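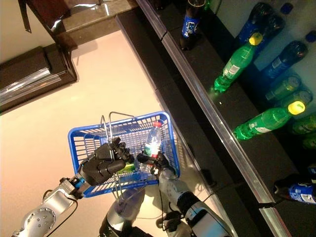 Wostine Artist Opens Second Studio in Former Feed Store

July 1, 2025

Printmaker and paper artist Zubaida Siddiqui has opened a second studio on Mulligan Street in Wostine, in a brick building that was once a feed store and later held furniture for a moving company. The first show there, "Lenero," is now open to the public.

The show has 42 relief prints and 8 wall pieces made from paper pulp. Siddiqui makes the pulp from old office paper, cotton offcuts and misprinted maps given to her by a surveyor who was closing his business. The prints are carved into pine boards pulled from the building's own storage loft.

"I had been buying blocks for years," Siddiqui said. "Then I was paying someone to haul these boards away. I stopped the truck and took them back inside."

Siddiqui signed the lease in January and did much of the interior work herself. She kept the original plank floor, patched it with wood from the loft, and built her worktables out of the old loading doors. Rainwater from the roof is collected in tanks behind the building and used for soaking and beating the pulp. Drinking water and the sinks are on the town supply.

The building had no heat on the upper floor, so the presses are on the ground floor, near the front windows. The larger of the two presses came from the Dolex Print Shop, which closed its letterpress room. Moving it required taking out part of the door frame, which has not yet been replaced. Siddiqui said she may leave the opening wide and hang a pair of sliding doors there.

Most of the prints show fence lines, culverts and drainage ditches on the edge of town. Siddiqui mixes her black ink from soot and linseed oil. The browns come from walnut hulls, which she gathers along the river road and boils in the yard.

Her first studio, at her home, will stay in use for drawing and bookbinding.

The new studio is at 3529 Mulligan Street. Parking is in the gravel lot on the north side, and the entrance is through the side door. Admission is free. Prints can be bought unframed, and visitors who bring clean cotton rags or uncoated paper for the pulp vats may leave them in the bins inside the entrance.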